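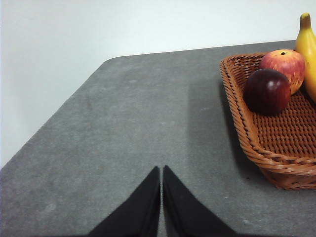

Figure 3. Felt-covered table against a pale wall.

3.2 Surface and sound level

Respondents in the Grarnen survey complained most often about the clatter of dishes at shared meals. Of the 164 households that returned the form, 29 had changed a table covering in the past year, mostly to oilcloth or cotton. Felt was less common, although it deadens the knock of a bowl being set down. A grey felt like the one in Figure 3, with its soft and slightly mottled texture, also has lighter and darker patches of its own, and several households favoured mottled colours for hiding crumbs - a point also raised by Hawthorne and Diekmann. Cleaning was the main objection. We return to washing habits in Section 4, where the 10 follow-up interviews are reported.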